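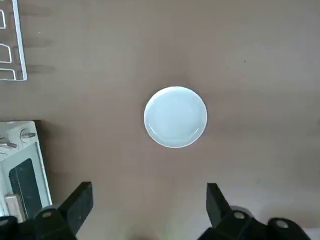 Aydoğan asked me why I'd bother building an arm when I could set my own table in ten seconds, and hey, fair question! My answer is that I like building arms. (Pause, let them laugh or not.)

So, the build. Two black fingers, a lot of screws, and a wrist camera, all put together on the back bench at Plindbridge over one very long October. I call it Virnach. The parts are printed, and I've reprinted the left finger more times than I'd like to admit – say this bit fast and move on.

Next slide, cups. Thin plastic flexes, so I had to turn the grip force way down, to 48 out of 1,000 on my scale. At 57 it dented them.
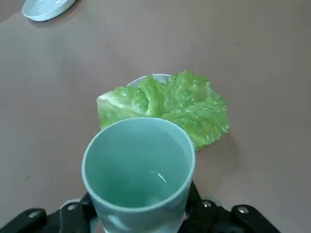 Slide 2: Cup in the jaws, lettuce behind it

Then lettuce, which I love and hate. It folds, it slides, it never has the same shape twice! Ask who's tried gripping soft stuff. Take a couple of answers, then go on.

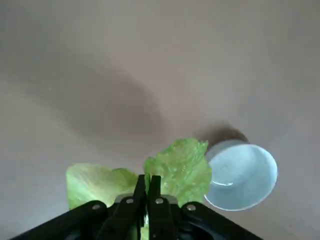 Slide 3: Lettuce between the fingers, bowl to the right

Wiring questions go here, before the demo.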